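Chapter 6
Who Runs, and Who Gets on the Ballot

Before you start: have Chapter 5 handy, the part on districts. We lean on it a lot and don't repeat it.

Key terms for this chapter: filing period, nominating petition, valid signature, residency requirement, primary, open seat, incumbent, challenger, write-in, ballot access.

6.1 A seat comes open

April, early evening, the back room of the public library in Kurkville. Naima Zerouali has a clipboard, a stack of blank petition sheets and a pen that keeps quitting. She wants to run for the state house. The man who has held the seat for years is retiring. First open seat in the district in a long while, and word got around fast.

She needs 211 valid signatures to get on the primary ballot. Has 27 days to get them. Her first sheet comes back from a neighbor with nine names on it, three of them people who live across the river in the next district. Those three don't count. One more signed with a nickname. May or may not count, depends who is checking.

That is where most campaigns begin. Not the speech, not the yard sign. A form with boxes on it.

Students usually come to this course thinking of elections as a choice between two names. Fair enough, that's what the voter sees. But somebody or something decided which two names. This chapter is about that earlier part: who thinks about running, who does run, what rules they have to get past, and who falls out along the way.

6.2 Three questions to carry through the chapter

First. Who is allowed to run? Legal question. Age, citizenship, residency, sometimes a filing fee. Answers are written down and you can look them up, though they differ a good deal from state to state.

Second. Who is able to run? Money and time question. A state legislator in many places is paid too little to live on, and the session eats up months. A person with an hourly job and two kids may be fully allowed to run and still not able to.

Third. Who gets asked? The one people forget. Party chairs, union locals, church groups, business groups, retiring office holders, all of them go looking for candidates. Some people get a phone call. Others wait for a call that doesn't come. Political scientists call this recruitment, and we take it up in 6.7.

Keep the three apart. Class discussion tends to mash them together and then everybody argues past each other.

6.3 The rules on paper

Requirements for a state legislative seat usually cover age, residency in the state, residency in the district, and voter registration. Some states add a filing fee. Some let you skip the fee if you bring in more signatures. A few ask for a financial disclosure form at the same time, and that form has tripped up plenty of first-timers.

Residency is where the fights are. What does it mean to live somewhere? A lease? A utility bill? Where you sleep most nights? Courts have looked at all of these. A candidate who moved in just under the deadline can expect a challenge, often from a rival in the same party. Primary opponents read each other's paperwork more closely than anyone.

Signatures next. A valid signature generally means the signer is a registered voter, lives in the district, and in a party primary is enrolled in that party. Different states are strict about diferent things. Full address or street only. Printed name required or optional. Date by each line or one date at the bottom. A campaign that doesn't read the instructions can lose a whole sheet over the bottom line, where the person who carried the petition has to sign as a witness.

Back to Zerouali. Halfway through her filing period she had 40 volunteers' names on a sign-up list and maybe a third of them showing up. She switched from tables outside the grocery store to knocking on doors, using a printed list of enrolled voters. Slower per hour. But nearly every signature was good. By the deadline she turned in 769, way over the minimum. A cushion that size is common. It scares off challenges, since an opponent would have to knock out hundreds of lines to matter.
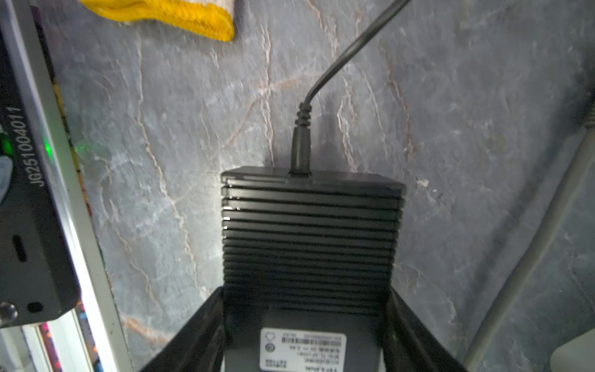 Figure 6.1 Power adapter with ribbed casing.

6.4 Why have a hurdle at all?

Two arguments, and you should be able to make both.

The case for: a ballot with sixty names is hard to use. Voters get lost, votes scatter, somebody wins with a sliver. Asking for signatures shows at least some support before the public pays to print your name. Also a small test of whether a candidate can organize anything.

The case against: rules are written by people who already won. High signature counts and short windows hit newcomers, small parties and people without lawyers. A challenger who spends two months on paperwork has two months less to talk with voters. And the checking itself can be unfair, if one side has the staff to go line by line and the other doesn't.

Most states land somewhere between. Where exactly tends to depend on history, which party was in charge when the law was last rewritten, and court cases. Compare your own state with one neighbor before the next class. Five minutes on each election office's website will do it.

6.5 Incumbents

An incumbent already holds the seat. Incumbents who run again mostly win, at nearly every level. Reasons are covered properly in Chapter 8 but the short list: people know the name, donors have already given once, the office itself offers chances to help residents with a late check or a bad road. And good challengers see all that and decide to wait.

So the waiting matters. Picture a strong possible candidate, well known locally, decent fundraiser. She looks at a secure incumbent and stays home. The incumbent then faces somebody weaker, or no opponent. From outside it looks like voters love the incumbent. Maybe they do. The result can't tell you, because the stronger challenger was never on the ballot.

Open seats change the math. The Kurkville race had one person considering it in January. After the retirement was announced there were five. Two dropped out before filing, one over money and one after a talk with a county chair. One filed and was thrown off for short signatures. Zerouali and a school board member named Yupanqui were left.

6.6 The primary

Primary: an election where a party's voters pick its nominee. In a closed primary only enrolled party members vote. In an open primary any registered voter can choose which party's ballot to take. Other versions exist, see Table 6.2 at the end of the chapter.

In a district where one party wins every fall, the primary is the real contest. Fewer people vote in it. They tend to be older and to follow politics more closely. A candidate can win the primary with a fairly small group behind her and then coast in November. Whether that's a problem depends partly on what you think parties are for. Some scholars see a private club choosing its own representative. Others see a public election with most of the public missing.

Yupanqui and Zerouali agreed on most issues, as primary opponents often do. What they argued over was who had lived in the district longer, who had showed up to which meetings, and a closed furniture plant, the old Sturkier works, that one wanted for housing and the other for a trade school. Local stuff. National coverage would of missed it completely. Voters in the town didn't.

6.7 Who gets asked

Research on recruitment keeps finding the same basic thing: being asked matters. People who are encouraged to run, by a party leader or just by friends and coworkers, are more likely to consider it seriously. And encouragement isn't handed out evenly. Women, younger people, immigrants and the children of immigrants, people without a professional network, all have at various times been less likely to get the call.

Parties have reasons to widen the search. Districts change. A candidate with roots in a growing community can bring in voters the party hasn't reached. But local leaders also like people they know, and who they know was settled years back.

Some training groups try to fill the gap with weekend classes on filing, fundraising, and public speaking. Zerouali went to one run by a small outfit called Posisura. Most useful session, she said later, was the one on how to read a petition form. Her classmates had wanted more on debates.

6.8 What comes next in the chapter

Sections 6.9 to 6.12 go through ballot access state by state, with tables. 6.13 looks at third parties and write-ins. 6.14 is the longer case study on the Kurkville primary, including the vote by precinct. If your instructor assigns only part of the chapter, read 6.9 and 6.14.

Warm-up for discussion

Find out the signature requirement for your own state house seat. Compare it to the number of registered voters in the district. High, low, about right? Say why.

Think of an adult you know who would be good in office. Which of the three questions in 6.2 would stop that person first?

Write one paragraph defending a short filing period. Then trade with a partner and answer theirs.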